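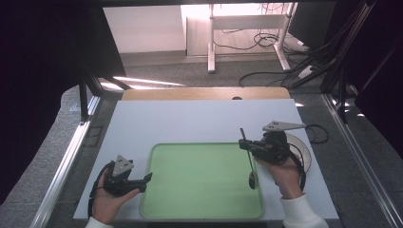

**Recipe safety check: Jillach household cookery, revised edition**
Publisher: Standine
Checked by: Catarina Henriques
Second reader: Marichka Zhuravel
Date: 2 June 2022
Scope: 150 recipes, second proof. Source text is the 1902 printing. Print run 3000.

Codes: OK = passes as set. FIX = change before the next proof. HOLD = do not print until cleared. N/A = does not apply.

## 1. Temperatures and doneness

- [x] Oven temperatures given in °F and °C. **OK**
- [x] "Quick oven" and "slack oven" replaced throughout. **OK.** Both terms stay in the glossary.
- [ ] Poultry recipes state an internal temperature of 165°F. **FIX.** Missing from the stuffed hen and the chicken pie. The hen also needs a reading from the center of the stuffing.
- [x] Ground meat recipes state 160°F. **OK**
- [ ] Color not used as the only test for doneness. **FIX.** "Until the juices run clear" stands alone in the duck recipe. Keep the phrase, add the temperature.

## 2. Eggs and dairy

- [ ] Raw egg flagged in the recipe itself as well as in the front matter. **FIX.** Seven recipes affected. Flag is present in the mayonnaise only.
- [x] Custards state an end temperature. **OK**
- [ ] Raw milk references removed. **FIX.** One left, in the headnote to the curd cheese. The method already says pasteurized.

MZ: The headnote is quoted from the source. I would keep the quotation and add a bracketed note.
CH: Agreed, provided the note sits on the same page.

## 3. Preserving

- [ ] Canning recipes matched to a current tested process. **HOLD.** The green beans are processed in a boiling water bath. Low-acid vegetables need pressure canning. Either replace the whole method or rewrite as a refrigerator recipe. Do not patch the time.
- [ ] Vinegar strength stated. **FIX.** Add "5% acidity" to every pickle. Spiced plums call for "good vinegar."
- [ ] Paraffin seals removed from jams. **FIX.** Gone from the recipes but still in the equipment list.
- [ ] Altitude note present. **FIX.** Refers to a table that was dropped from this proof.
- [ ] Garlic in oil. **HOLD.** Text says to keep in a cool pantry. Needs refrigeration and a use-by period, or cut the recipe.

MZ: The author wants the beans kept as canned. I have sent her the reason for the hold. Her reply does not affect the status of this item.

## 4. Ingredients

- [x] Saltpeter removed from home cures. **OK**
- [x] Bitter almonds replaced with almond extract. **OK.** Quantity checked against the test batch.
- [ ] Elderberries cooked in all uses. **FIX.** The cordial does not say to boil the fruit. Strip all stems first.
- [ ] Dried kidney beans soaked, drained and boiled before slow cooking. **FIX.** Boil step missing from the winter stew.
- [x] Foraged mushrooms. **N/A.** The only such recipe was cut in December.

## 5. Allergens and layout

- [x] Allergen line present under each title. **OK**
- [ ] Allergen line matches ingredient list. **FIX.** Walnut torte omits egg. Fish soup omits celery, which the Vasseur edition will need under its own labeling style.
- [ ] Warnings not separated from the method by a page turn. **FIX.** The caramel warning falls overleaf.
- [ ] Fractions legible at print size. **FIX.** The 1/2 and 1/3 teaspoon glyphs are hard to tell apart in the Skorkovard typeface. Set them larger or spell them out.

## Status

Not cleared. Two HOLD items, both in section 3.

FIX items go to the typesetter as a single list. Marichka Zhuravel to recheck sections 1, 2 and 4 on the third proof. Catarina Henriques to recheck sections 3 and 5, including the index entries for any recipe renamed or cut.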